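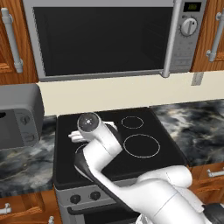
**How often does the simulated kitchen cell need its home pose checked?**

After every change to the scene file, and once a month even if nothing has changed. The check takes 10 minutes and catches most of the faults that otherwise turn up halfway through an overnight batch.

We get asked this more than anything else about the kitchen cell, usually by people who have used the real arm at Akbulut and assume the rendered one looks after itself. A simulated joint doesn't wear and a simulated cable doesn't fray, but the cell is still put together from parts that several groups edit: the cabinets and worktops come from the Kostalis asset library, the arm model is ours, and the controller settings are pulled from Sekomier when a job starts. Any of the three can move without the other two being told.

April was a case in point. The Kostalis update changed the depth of the lower cabinets by a small amount, and the stove moved forward with them. The arm's base did not. Every cooktop task after that began with the gripper further back than it should have been, and pan placements on the rear burners failed in 296 of 900 runs. The policy was blamed first. Two days went on retraining before the stove offset was looked at.

**The monthly check**

Start the cell from a clean checkout with no task loaded. Send the arm to the cooktop pose, which brings it in from the lower right and across the hob with an empty gripper, and let it settle for 4 seconds before reading anything.

1. Read the joint angles and compare them with the stored pose file. A difference in the third decimal place is normal. Anything larger, stop and find out why.
2. Turn on the collision shapes. Look at the forearm against the rim of the cooktop and the wrist against the underside of the microwave. The visible meshes can look fine while the collision shapes overlap, so don't rely on the ordinary view.
3. Open and close the gripper fully, twice. Both fingers should report the same travel.
4. Move to each burner in turn, starting with the right-hand ones.
5. Swing back to the cooktop pose by the same route and read the joints again.

Write the two sets of readings in the cell log, even when they agree. A log with gaps is no help when we are trying to work out which update did the damage.

**If the pose is out**

Check the base transform before touching the joint offsets. In most of the faults we have logged, the arm was where it had been told to go and the kitchen had moved under it. The base transform is in the cell file, near the top, and should be given relative to the stove. Older copies give it relative to the room. If yours does, replace it with the current one from the Clando share and run the check again from step 1.

If the base is right and the joints still disagree, look at the controller gains. Low gains let the arm sag slightly when it is stretched out over the hob, and the sag gets worse with a heavy pan in the gripper. Sekomier keeps the last approved set. Please don't tune them by hand on a shared cell — make a branch, and say in the log that you have done so.

Jitter at the wrist is a separate problem. It nearly always means two collision shapes are touching. Go back to step 2 and look at the wrist and the gripper mount first, then at the door handles on the wall cabinets and the microwave, which stand out further than people expect.

**Doors and knobs**

The cabinet doors, the oven door and the stove knobs have joints of their own, and these drift as well. After an asset update, open and close each one from the scene panel without using the arm. A knob that doesn't come back to zero will leave its burner switched on at the start of the next episode, and the task checker will then score it wrongly. There is a reset script for this in the tools folder. It doesn't yet cover the microwave dial, so set that one by hand.

**Changes from this month**

The stored pose file now carries the asset version it was made with, and the cell will refuse to start if the versions don't match. You can override this with the force flag, but runs made that way won't be accepted into the shared results. Groups with their own kitchen layouts will need to make a new pose file for each one. The instructions are in the cell folder, next to the log.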